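Teaching a small robot to tidy a table, one example at a time

Mitra Tabrizi came to Clandbridge to work on wheels. Her first job there was the drive system of a small mobile robot, and she did not expect to spend her days collecting examples of how to pick up a cup.

"In my first month I thought this was the boring part," she says. "You drive the arm with a hand controller, you save the attempt, you start again. But then I saw what the model learned from my attempts, and I became much more careful."

Her project is called Jindex. The robot learns from recorded attempts made by people, almost all of them in simulation. By the end of June the set had 243 attempts. Tabrizi removed some of them after watching everything again, and 236 stayed.

What was wrong with the ones she took out? "In most of them, the person was waiting. You stop to think, and the robot stops also. The model sees this and it learns to stop in the same place. It does not know that you were only thinking."

There are 11 people who record for her, each in sessions of one hour. She asks them to change the layout of the table before every attempt. In the beginning they moved the objects only a little, and the model failed when a cup was near a corner. A colleague in Borden, Illés, wrote a script which places the objects at random, and she now uses it for half of the attempts.

"The other half I still want from people. A person puts things in a way that is a bit unfair, and this is good for us."
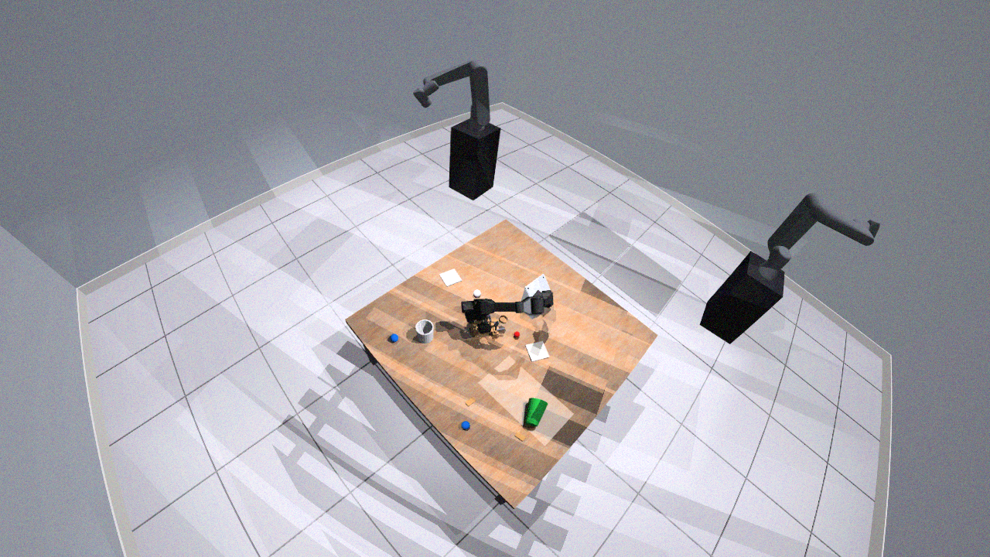
A table layout in the simulator, with the mobile robot on the tabletop and two arms on pedestals.

I asked if simulated examples are enough. She took some time to answer. "For the reaching, yes, I think so. For the closing of the gripper I am not sure. The contact in the simulator is too clean." In autumn she would like to record a smaller set on the real machine and compare the two.

Until then, she still records six attempts herself every morning, before the others arrive. "If I do not do it, I forget how difficult it is," she says.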